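Print this page | E-mail this page

Simulation Grasp Benchmark: Pre-Release Inspection Checklist, with Comments

Project: Mirura
Scene set: Garside tabletop, small parts
Inspected by: Lachlan Rennie
Second reader: Shayne Hoani
Cycle: July

Marks used: P (pass), C (pass with comment), F (fail, must be fixed before release), N (not checked this cycle).

Section 1. Method under inspection

The result to be released is the comparison of two grasp selection methods on rendered wrist views. Method A picks a grasp from the full object mesh. Method B picks a grasp from the wrist view only. The claim is that Method B loses little on boxy parts and more on parts with attached cable. This checklist covers whether the scenes and the logs can support that claim. It does not cover the writing of the report.

1.1 Claim stated in one sentence in the run header. P

1.2 Both methods use the same start poses. P
Checked by comparing the pose files directly. The file names differ between methods but the contents match.

1.3 Same contact settings for both methods. C
Method A still reads its friction value from the old settings file. The value is the same as in the new file. Point both at one file before the next cycle.

1.4 Stopping rule written down before the runs. P

Section 2. Episode counts

2.1 Number of episodes in the log equals the number in the results table. C
The log holds 2,883 episodes. The first draft of the table used 1,208 of them, the servo subset only, and labeled the column "all." The label has been corrected. Shayne Hoani asked that the subset be named in the caption as well as the column head. Done.

2.2 Excluded episodes listed with a reason code. F
There are 86 excluded episodes. All have a code, but code 4 ("other") is used where code 2 ("object left workspace") would be correct. Recode and resubmit.

2.3 Random seeds stored. P

2.4 No episode appears in both the tuning set and the test set. P
Checked by seed and by start pose. Checking by seed alone missed a duplicate last cycle.

Section 3. Simulator and contact

3.1 Time step recorded in the run header. P

3.2 No object passes through a finger at closing speed. C
Thin parts are the risk. The servo horn is thin enough that a fast close can push it into the finger mesh for one step before the solver corrects it. The grasp is scored after the hold period, so the score is not affected. Any plot of contact force against time will show the spike. Do not smooth it out; say what it is.

3.3 Collision mesh agrees with visual mesh. C
The servo body and mounting tabs agree. The holes in the tabs are drawn but are not in the collision mesh. Acceptable for this result, which involves no insertion.

3.4 Cable model. C
The three wires and their connector are one rigid piece attached to the body. A real lead would bend when a finger touched it. This favors neither method in free space, but it makes a finger-on-lead contact look like a firm contact. The report must state this where the cable result is given, and a footnote is not enough.

3.5 Gravity setting matches the run header at the start of each episode. P
Checked on 40 episodes drawn from the log.

3.6 Gripper opening at start is the same in every episode. P

Section 4. Rendered views

4.1 Target within the view at the scored pose. P

4.2 Fingers visible in the view. P
Method B needs both fingers in view to place the gap. Crops that remove either finger are not allowed in the input.

4.3 Background objects do not share the target's color. P

4.4 Contrast between target and table. C
The blue servo on a white surface is an easy case. The white horn on the same surface is harder, and the segmentation step sometimes drops the horn tip. Report horn pixels separately from body pixels. Lachlan Rennie has the script.

4.5 Large blurred shapes near the view. C
A big gray shape high in the view can take up much of the image. Method B was trained with such shapes present and Method A does not use the image at all, so the comparison stands. A reader who retrains Method B on clean views should expect a different number.

4.6 Sample views attached to the checklist. P

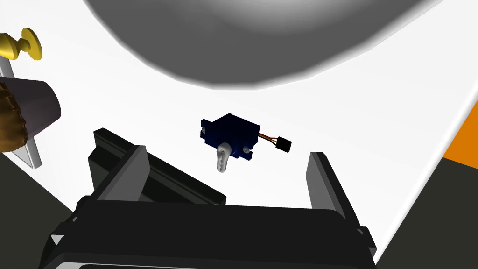
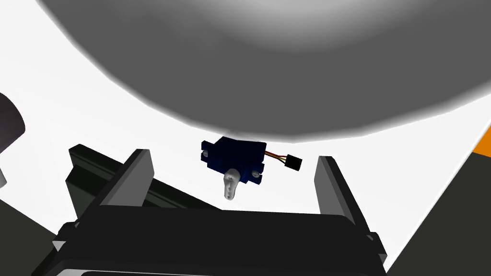
Servo above the open fingers, horn pointing down, in both views.

4.7 Depth channel stored with the color channel. P

4.8 Depth units stated. F
The header says meters. The Doller export writes millimeters. Values are converted on load, so the results are right, but anyone reading the raw files will be wrong by a factor of a thousand. Correct the header. Do not change the files.

Section 5. Scoring

5.1 Success defined before the runs. P
Success is the object still held between the fingers at the end of the hold period, with no contact between object and table.

5.2 Partial success handled in one way only. C
Grasps on the lead alone are counted as failures in both methods. An earlier version counted them as successes if the object stayed up. Under the rigid cable model described in 3.4 that would overstate both methods, and Method B by more, as it chooses the lead more often. Keep the present rule.

5.3 Score script run by a second person on a clean machine. P
Hoani, Sunday, from the archived logs. Output identical.

5.4 Confidence intervals computed over start poses and not over single steps. P

5.5 Results split by object class. P

5.6 Failure cases sorted by cause. N
Sorting depends on the recoding in 2.2. To be done after resubmission.

Section 6. Storage and access

6.1 Logs on the Bondeck store, read only. P

6.2 Checksums match. P

6.3 Settings files archived with the logs. C
The old friction file (see 1.3) must be archived too, for as long as Method A reads it.

6.4 Rerun instructions tested. C
They work, but step 3 assumes the reader is already in the run folder. Add the path.

Section 7. Disposition

Hold for release. Items 2.2 and 4.8 are to be fixed and reinspected. Item 5.6 is to be completed after 2.2. Comments under 3.4 and 4.5 must appear in the body of the report. The remaining comments may be carried to the next cycle.

Reinspection does not require new runs. If the recoding under 2.2 moves any episode in or out of the excluded group, repeat Sections 2 and 5 in full and replace the results table.

Signed: L. Rennie
Read: S. Hoani

Copyright Mirura project. Contact the inspection desk | Back to top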